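3.2 Listening conditions

Most earlier work on short-form releases asked people to rate songs in a lab, on good headphones, with nothing else to do. Amano argued that this tells us little about how an E.P. is heard once it leaves the studio. We followed his lead and asked 83 listeners in Cluvdale to play the same five-song release at home, while doing an ordinary household task of their own choosing. The release was by Sheehan, a folk-pop duo with a small local following.

Each listener played the songs in order, once a day for 3 days. They kept a short diary and marked any point at which they noticed a change of mood, tempo or singer. Skipping was allowed but had to be written down.
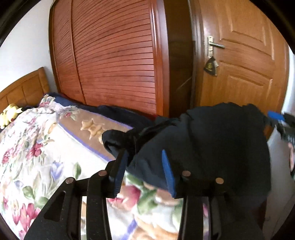 Figure 3. Handling a dark navy garment above a bed in a small bedroom.

The diaries gave us nearly 3000 marked points. These were typed up and matched to the song timings with Flakance, our in-house annotation tool. Two coders then sorted the marks by type. Where they disagreed, a third coder decided.

Changes of singer were marked most often, followed by changes of tempo. Mood was harder to pin down – many listeners wrote that a song "felt different" without saying where the change began. We kept these entries but left them out of the timing analysis. The fourth track, which has a long piano opening, was skipped more than any other on the first day and much less by the last. The Brenitz study reported a similar pattern for full albums, though with solo listeners in a quiet room.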